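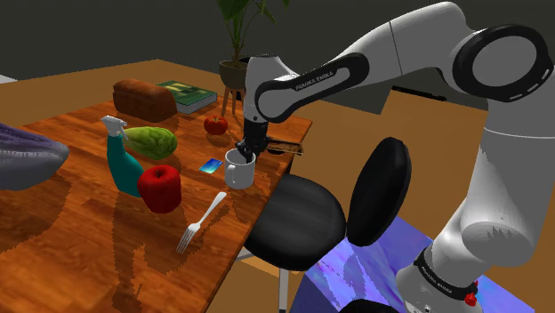 PRILLBRIDGE – Relska Ceramics, the tableware maker based in Prillbridge, will take over the former Bensaid pottery works on the east side of town and return it to full production in February. The purchase covers the main building, both kilns and the rights to the Bensaid pattern book. First off the line will be the Everyday range, a set of plain pieces for cafes, canteens and homes, led by a white mug of the sort that sits on a wooden table in most kitchens and gets used several times a day.

The Bensaid works closed after its last owner withdrew from the hotel trade. Relska has leased warehouse space on the site for 15 months and has used that time to survey the roof, replace the electrical supply and bring the smaller of the two kilns back to working order. The larger kiln will be relined over the winter.

The reopened works will employ 311 people at full strength, including transfers from Relska's existing plant on the river. Former Bensaid employees who apply will be guaranteed an interview. The company will also offer 16 paid apprenticeships in casting, glazing, kiln operation and mold making, each lasting two years and open to applicants without previous experience.

"Prillbridge has made cups and plates for a very long time, and the skills are still here," the company said in a statement. "We looked at sites in other towns. None of them had the kilns, the rail access and the people within walking distance of each other."

The Everyday range will consist of nine pieces at launch. All of them will be offered in white, with a gray and a dark blue glaze to follow once the larger kiln is in service. Pieces will be sold singly as well as in sets, and each shape will remain in the catalog long enough for customers to replace breakages without buying a new service.

Distribution to shops and food service customers will be handled by Astico, which already carries Relska's oven dishes. Astico will hold stock at its Prillbridge depot and will accept trade orders ahead of the reopening. Prices will be published with the spring catalog.

Relska will open a factory shop in the old Bensaid gatehouse later in the year, selling seconds and discontinued lines. Residents of the streets next to the works will receive a letter setting out delivery routes and kiln firing times before production begins. Heavy vehicles will use the north gate only.

About Relska Ceramics

Relska Ceramics designs and manufactures stoneware and porcelain for domestic and commercial use. The company is privately owned and has its head office in Prillbridge.

Media inquiries: Press Office, Relska Ceramics, Prillbridge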